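Jidham Schools Chess Program
Progress report to the Ledent Fund, second period
From: Ea Dalsgaard, program lead

Short one this time, sorry, junior qualifier prep is eating the evenings. Full accounts went over separately in July.

Where we are

Registered players now 1,155, up from 893 at the end of the first period. Most of the growth is from the Luangrath side of the county, where two middle schools came in after the spring open day. Witon still slow. The after-school slot there clashes with band and the principal won't move either. We've offered a lunch club instead, waiting to hear.

Rated games played: 2,872. That's league plus the weekend swisses, not casual games or anything online. Target for the period was lower so we're happy with it.

Girls in the program: 422. Better than last time but the drop-off after sixth grade hasn't gone away. The girls-only training group at Jidham is full with a waiting list, and I'd like to open a second one before winter if we can find a coach.
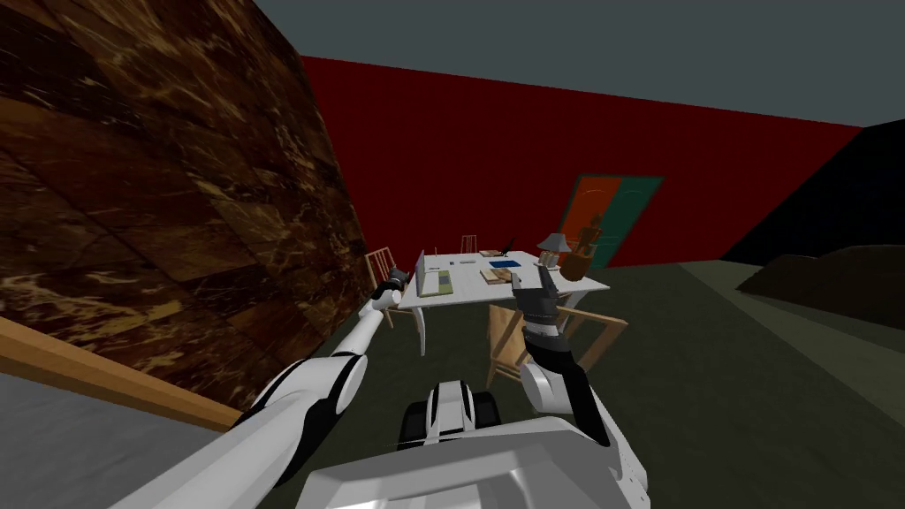
Coaching

Endgame course finished for the top group. King and pawn, then rook endings, which took longer than planned becuase half of them had never seen the Lucena position. Worth the extra sessions. Several drawn games in the league final were saved by players who would have resigned them last fall.

Openings: less of it. Parents keep asking for more. We tell them no, politely, until the kid stops hanging pieces.

Lost one coach to a full-time job, replaced within the month. New coach is stronger over the board than the last, still learning to talk to nine-year-olds.

Events

League final at Luangrath ran long. Last board finished at 7:40 pm, hall was booked until 7. Tie on match points, decided on board count, one appeal, rejected. We'll put the tiebreak order on the entry form next year, it was only in the rules PDF and no one reads that.

Witon rapid was postponed once (heating), then played with a smaller field.

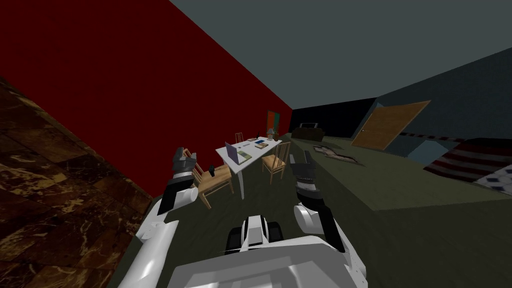
Money

On budget overall. Travel is over, clocks and sets are under. Would like to shift the equipment leftover into bus hire for the qualifier, please confirm that's ok in writing, email is fine.

Arbiter fees went up. Small amount now, but will matter if we add a fourth league division.

Next period

- second girls group at Jidham
- Witon lunch club, if the school agrees
- two arbiters through thier first certificate
- qualifier, both age groups

Player survey is late. Coming with the next report.

Ea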